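The **Clurkura Cup** is a student robotics contest held each August at Uningate, a technical college whose robotics club had, until its founding, mainly produced T-shirts. Teams teach a pair of robot arms to move mugs between a countertop and a tray. The name predates the choice of task.

## Format

Each team gets 17 attempts. Mugs must be picked up by the handle or rim, and a mug that leaves the counter ends the attempt.

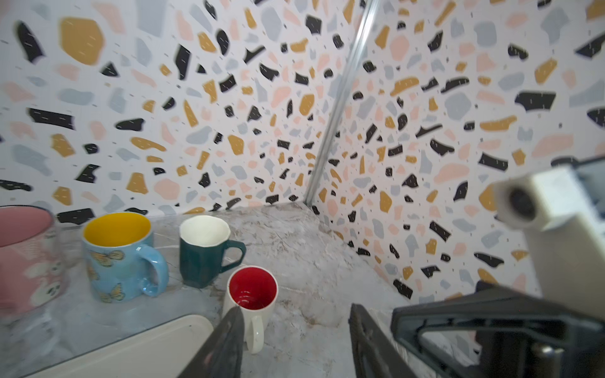 Scoring was devised by Hiếu Chu and runs to four pages, two of them on what counts as a handle. A perfect score is 73. The record is 42, set by team Fragkou on a Wednesday evening and still under appeal.

## Two-arm rule

Both arms must take part in every attempt — a rule added after team Tirico entered with one arm parked throughout and won.

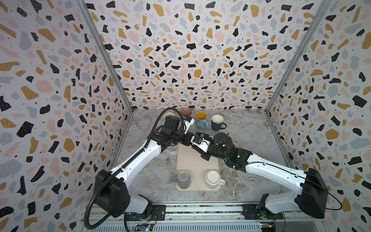
Zeeshan Naqvi has objected in the club newsletter that the rule rewards choreography over competence, and that one good arm ought to beat two polite ones. The newsletter printed this under "Letters," a section it had not previously had.

## Training

Students steer the arms by hand for weeks before the software is allowed a turn. Ifigeneia Economou's handbook recommends sessions of up to an hour and advises against naming the mugs.
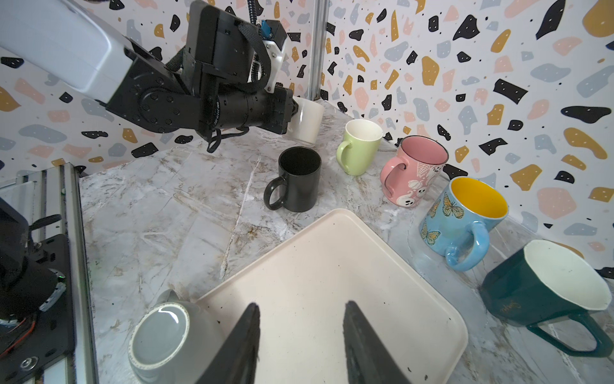 The advice is widely ignored. Entries close in June, and late teams may apply to Ward Lambrechts, who keeps a waiting list and has yet to call anyone on it.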